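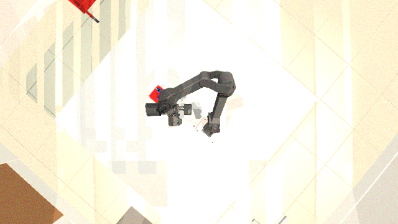

Ivport publishes set-up and maintenance guide for single-arm training cells

KORKLEY, April — Ivport has published a guide to setting up and looking after the single-arm cells it supplies to colleges and small workshops. It covers the full life of a cell, from bolting down the base to replacing a worn gripper finger, and is free to existing customers.

The guide replaces the loose sheets that used to be sent out with each arm. It was written at the company's Korkley workshop and tried out over nine weeks at its Durnow training site, where new staff were asked to set up a cell using only the draft. Several sections were rewritten as a result, including the whole of the chapter on homing.

Each physical procedure is paired with a simulated one. Users load a model of the arm, set the joint limits and tool offset, and run a short reach to a small block on the floor before the same settings are sent to the real controller. The reach is repeated after any work on the wrist or gripper.

"Most of the calls we get are about offsets," said Tane Lockyer, service manager at Ivport. "Someone changes a finger, puts the cell back to work and the arm comes down 4 mm to one side of where it should be. If they run the check in the model first, and then slowly on the cell, they find it in a few minutes and don't need to ring us."

Routine care is set out by running hours. The base bolts and cable clamps are checked first, then the elbow and wrist joints for play, then the gripper for even closing. Lubrication has its own chapter, with a table of grease quantities for each joint. A separate section deals with the arm after a collision — when it can be homed again on site, and when it should be left powered down until an engineer has seen it.

The guide also lists 818 spare parts with their order codes. Parts for the older Ayala controller are included and will stay in stock for a further two years. Owners of Ayala cells should note that the joint limits must be entered by hand on these units, as they do not accept a settings file.

Customers can download the guide from their Ivport account. Printed copies can be ordered from the Korkley office, and one will be packed with every new cell. The simulation files are supplied separately and need the current version of the Ivport cell software.

Ends

Notes to editors

Ivport builds and services small robot cells for teaching and light assembly. Its workshop is in Korkley, with a training site at Durnow.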